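Figueiredo Sessions: progress report to the Amow Fund
08/04/2023

Work completed

The band finished tracking its second album at Terkero Studio in February. We recorded 16 songs and plan to release 11 of them. The basic tracks were cut live in one room, with vocals and horns added afterward. Two songs were recorded again after the first versions came out too fast.

Mixing is done on all but 3 songs. The delay is on our side. The horn parts on the closing track were rewritten late, and the mix could not start until they were recorded. Mastering is booked and the deposit is paid.

Live dates

The grant also covers a short run of shows under the name Alosard, which will be the album title. Total paid attendance so far is 1585. The smallest show drew 60 people, on a night of heavy rain, and we lost money on it. The others covered their costs. New songs made up half of each set, and the slower ones went over better than we expected in seated rooms.

Spending

Studio time came in under budget. Van rental and fuel went over, and we moved the unused studio money to cover the difference, as the grant terms allow. Receipts are attached separately.

The rehearsal room is still rented by the month. We share it with another group, and the rent line includes our half of the utilities and basic supplies.

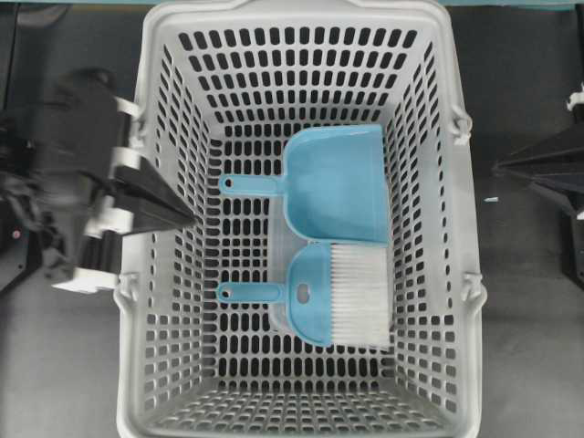 We would like to keep the room through the end of the grant period. The horn players joined after the first record and need regular rehearsals with the full band before the release shows.

Next steps

Finish the remaining mixes and send everything to mastering. Approve the cover art, which is in its second draft. Confirm the venue for the release show; we have a hold on one date and are waiting for the contract. The final report will include full ticket figures and a copy of the album.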